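From: Milagros Leiva
To: Marnard neighbourhood list
Subject: Re: Bendar Lane car park, 146 homes

Sorry for the slow answer, reading this between shifts. Comments in no order.

Upendo Kimaro wrote:

> The council has put the revised scheme for the Bendar Lane car park
> out for comment. 146 homes now, in two blocks, with shops facing the
> lane. Parking goes from 552 spaces to a small bay for disabled
> drivers and deliveries. My own view is that we should back it with
> conditions. The car park is half empty most mornings and we've been
> asking for homes near the station for years. What do people want in
> our letter? I need wording by the end of September at the latest.

Back it, yes. With conditions, yes. But the conditions have to be ones a planning officer can actualy write down. "Must respect the character of Marnard" gets a nod and goes in a drawer.

What I'd ask for:

The cut-through. At the moment you can walk from Chávez Street to the station across the car park, everybody does, prams, school kids, the lot. On the new plan it's a gate. A gate with a fob I bet. Should be a public path, open all hours, lit, and adopted by the council so the managing agent can't shut it later. If we only win one thing I want this one.

Shops. Last time we got ground floor units (Clasitari Court) they were let as bare shells, no drains no power, and no small trader could afford the fit-out. Two of them still have the boards up. So ask for units finished to a usable state and a couple kept small. A bakery won't take something the size of a supermarket.

Buses. The stop is on the wrong side for anyone coming out of the new blocks, and the crossing is way down by the bridge. Move the crossing. Developer pays.

Market traders' vans. Not sure where they're meant to go once the spaces are gone, the transport note says "existing provision nearby" and doesn't say where. Can someone who knows the traders ask them? I don't want us signing something that pushes the market out.

> Some of you will want to object on height.

I don't, much. The taller block is at the railway end and the shadow falls on the tracks mostly. The back gardens on Chávez Street do lose some evening sun, and I think the letter should say so plainly and ask for the top floor to be set back on that side. Wouldn't go further then that. If we object to height outright they'll put us down as against and skip the rest.

Affordable share: the summary gives one figure and the viability statement another. Upendo, did you get anywhere with the case officer on which is right? Don't quote either until we know.

I can draft the path and shops bits tonight, after 9. Somebody else please do buses, I don't understand the turning circles. 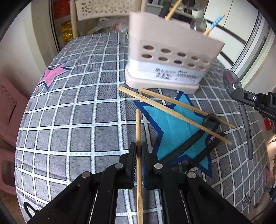 Also can we keep it to two pages. The last letter was so long I gave up reading it and I'd written half.

Milagros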